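About Dotari

Most pages like this one begin with a passion for something. We sell storage advice to small firms, and we doubt anyone has ever been passionate about shelving. What we do have is a long-standing suspicion of the storage trade, where three of us worked before setting up Dotari in March, 15 years ago.

The trade's usual answer to a messy stockroom is more storage. Sometimes that's right. More often the customer is keeping things that should have been sold, returned or thrown out, and a new set of racks gives them somewhere to hide. We've visited 770 businesses so far and we still ask the same dull question first: when did you last use this?

We don't take commission from makers. Plenty of advisers say so and then turn out to have a "partner programme", so ask us for the paperwork and we'll send it. We also don't hand out star ratings. A bin that suits a bakery may be useless to a garage, and one score can't tell you which you're running.

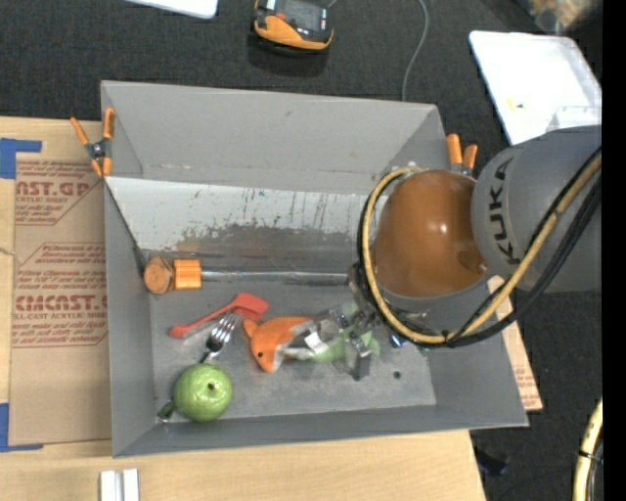
Scratches and dark streaks on the inside of a grey bin.

Our reports are short. You get a plan of your space, a list of what to keep and a price for each change, including the price of doing nothing. Zonska, our sister office, handles firms with more than one site. It uses the same method and has the same doubts about software that promises to find your stock for you.

Are we worth the fee? Not always. If your stockroom is smaller than a double garage, our free checklist will probably do the job, and we'll say so on the phone. We turn down work on that basis most months.

A visit takes 2 hours. Please don't tidy up before we come.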